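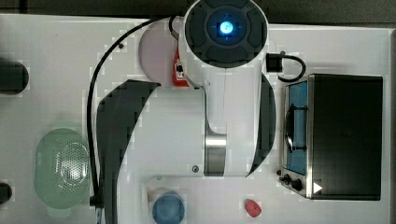
Ishbel Yule wanted to know why her toast goes brown on the outside and stays soft in the middle. She sent us her question in January, and it is a good one to start with, as the answer explains most of what a toaster oven does.

A toaster oven is a small oven that sits on a table or a kitchen bench. Inside are thin rods called elements. When electricity flows through an element, it heats up and often glows orange. The heat travels from the element to the food in straight lines, a bit like sunlight. Scientists call this radiant heat.

The outside of the bread gets hot first. Water in the surface turns to steam and drifts off. Once the surface is dry and hot enough, sugars and proteins in the bread start to change. They turn brown and make new smells and flavours. This is called the Maillard reaction (say "my-YAR"). The middle of the slice still has plenty of water in it, so it stays soft and pale.

If you leave bread in too long, the middle dries out as well. Then you have a rusk -- crunchy all the way through.

What does a colander do?

A colander is a bowl full of holes. You tip cooked pasta or washed vegetables into it, the water runs out and the food stays behind. The holes have to be smaller than the food. That is why a colander works for peas but not very well for rice, which needs a sieve with finer holes.

Colanders can be metal or plastic, and they come in plenty of colours. The colour makes no difference to the draining. A plastic one should never go inside a toaster oven or on top of it, as some plastics go soft when they get warm.

Annag Baird asked if a colander can be used as a bowl. It can, for dry things like apples. Air gets in through the holes, and that helps fruit to dry after you wash it.

Try it yourself

You will need a grown-up, 3 slices of the same bread, a toaster oven and a plate.

Ask the grown-up to toast the first slice until it is just warm, the second until it is golden and the third until it is dark brown. Let them all cool on the plate. Snap each one in half and look at the edges. How far has the brown colour gone in? Write down what you see, and then taste them. Which one is sweetest? Which one is a little bitter?

Staying safe

The door and the top of a toaster oven get very hot and stay hot after it is switched off. Use oven mitts. Keep tea towels, paper and plastic well away from it, and unplug it before anyone wipes out the crumbs.

Words to know

Element: the part of an oven that heats up when electricity goes through it.
Radiant heat: heat that travels in straight lines from something hot.
Sieve: a tool like a colander, with much smaller holes.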